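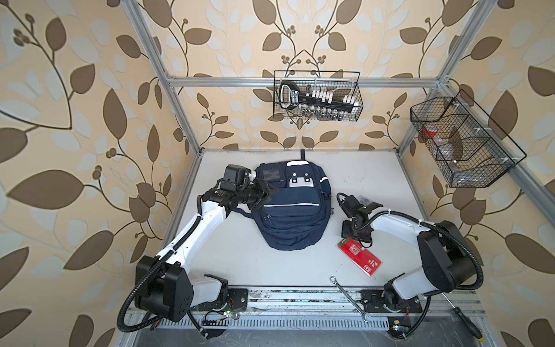
Handout 5: Frames, Fasteners, and Where Your Tools Go
Brestgate shared workshop, evening build course
Notes by Rosalie Strebel
Reading time: 5 min

Aluminum extrusion will forgive almost any sin except being out of square. Last week we got as far as bolting two arm bases to a front rail, and several of you asked why the notes spend a page on the frame and one line on the arms. The arms come with a manual. The frame comes with you. Every wobble in it gets passed along to the gripper, which is at the far end of a long lever and will exaggerate it like an uncle telling a fish story. Storage belongs to the frame too: a wire mesh basket zip-tied to the rail will hold a whole socket set off the table, and it costs less than lunch. A wrench left lying between the two bases is what we call Brestgate storage, and I would like to see less of it.

Squaring up

Cut all posts from the same stock on the same day. Stand them next to each other before you assemble anything. If one is short, now is when you want to be annoyed.

Assemble loose, measure both diagonals, then tighten. People who tighten first get to do it twice. Go around the corners a little at a time, the way you do lug nuts.

Check again after the arms are on. They are heavier than they look and they both pull toward the front.

Mounting the bases

Both arms go on one rail, both on their plates, and you torque the plates before you route any cable. Leave slack in the conduit at each joint. To find out how much, move the arm by hand, power off, through everything it can reach. Then add some. Afonso Moreira skipped this in January and his elbow joint unplugged itself with great dignity during the open house.

Keep the baskets high and out of the swing. Zip ties are fine for baskets. Zip ties are not fine for arms – yes, it has been tried.

First tasks

Start with something soft. A backpack is good because it sags, it has straps, and it doesn't care. Lay it flat, pick one job (grab the top flap, lift, let go), and run that until you are bored. Zippers are for week seven.

Log your runs. Nuanchan's team ran 246 lifts on the Fletska controller before changing a single setting, and their notes were the only ones I could read. The aim by the end of term is 500. More than 21 of those should be on a day when you'd prefer to be elsewhere.

For next time

Bring your diagonal measurements, written down. Bring a hex key that isn't rounded off. Read the Dridness wiring sheet as far as the part about grounds, then read that part again.

Comments

Prapai Luangrath: Does the diagonal trick work if the table isn't level? Asking for a garage.

Rosalie Strebel: Yes. Square and level are separate problems. You have both.

Ratree Duangkaew: whoever has the good hex keys, please return them to the drawer

Afonso Moreira: It was the shoulder joint.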